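The panel slipped again at attempt 43, and Ritu Rawat wrote it down before she said anything.

"Same place?" Owen asked from inside the headset.

"Same place. Third notch."

They had been passing the long white part from one robot to the other since May. The method was simple enough to fit on an index card. A person drove the robots through the handover, the Gurnel software recorded the grip force on both sides, and a model learned from the recordings when to let go. Ruluvex was paying for 4000 good handovers. So far the model let go too early, or it didn't let go at all.

Ritu had a theory that the trouble was in the people. She had spent the morning of July 6, 2019, sorting the recordings by operator, and Owen's looked different from everyone else's. He waited. When the second robot had hold of the part, he held on for roughly 2 seconds longer than he needed to.
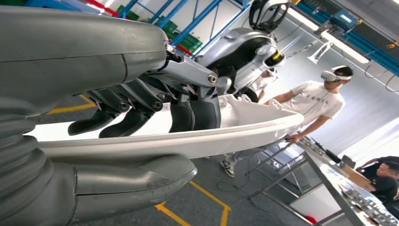

"Why do you wait?" she asked.

"I don't wait."

"You do. It's in the force data. Everybody else opens the hand as soon as the other one closes."

He thought about it. "My father and I used to move pianos," he said. "You don't let go when the other man has it. You let go when you feel him take the weight."

She went back to her desk and pulled only his recordings, 251 of them. She trained the model on those and nothing else. It took until after dark. Owen ate a sandwich and called his sister.

When the model was ready, he took off the headset and stood with his hands in his pockets. The first robot lifted the panel and held it out. The second one closed on it. Neither moved. Ritu watched the force line on the left fall a little and the line on the right come up to meet it, and then the first hand opened.

She wrote down the number and ran it again.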